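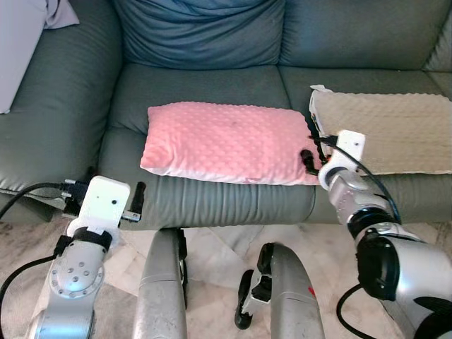
Attachment 1 of 1: sofa with both seat cushions in place, pink pillow on the left seat.

Ticket 1441
Product: Olport power recliner base, Zernden control box
Subject: Left seat stops partway when reclining
Status: Closed
Opened by: Dima Daher

Customer's report

The left seat on our sofa reclines partway and stops. If I let go of the button and wait a minute it moves a little more, then stops again. The right seat works fine. The sofa was delivered in April and there was no trouble for the first couple of weeks. I have already tried a different wall outlet. There is a green light on the power brick the whole time, including when the seat stops.

Reply 1, support

Thank you for the details. Please try these steps in order and tell us where the behavior changes.

1. Unplug the power brick from the wall and leave it unplugged for ten minutes.
2. Reach under the left seat and find the two-pin connector between the motor and the control box. Pull it apart and push it back together until it clicks.
3. Plug the brick back in. Hold the close button until the seat is fully upright, then keep holding for five more seconds. This resets the end position.
4. Recline with nobody in the seat.

If the seat still stops, please send the part number from the label on the motor.

Customer

Did all four. With nobody sitting there it now goes all the way back. With me in it, it stops in the same spot as before. The motor label says Hirano 103. The other side says Hirano 147. Should they be different?

Reply 2, support

They should match. The 147 is the correct motor for both seats on this base. The 103 is rated for a lighter load and belongs on the footrest-only model, so it trips its overload cutoff once there is weight on the seat — the pause you see is the cutoff resetting. It looks like a picking error at the warehouse. We are sending a 147 through Wuller at no charge. Please use the left seat upright only until then.

Customer

Motor arrived. Two clips and one bolt, same as the instruction sheet. The new one was longer in the box than I expected but the bracket lined up. I did have to move the cable to the outside of the crossbar to keep it from rubbing. Reset the end position again like in step 3. It went all the way back with me in it, three times in a row.

What do I do with the old one?

Reply 3, support

Outside of the crossbar is the right place for the cable. Put the old motor in the same box and use the prepaid label. Wuller can pick it up or you can drop it off.

Internal note, 6 May 2025: returned 103 received. Asked warehouse to check bin 900 for mixed stock. Closing.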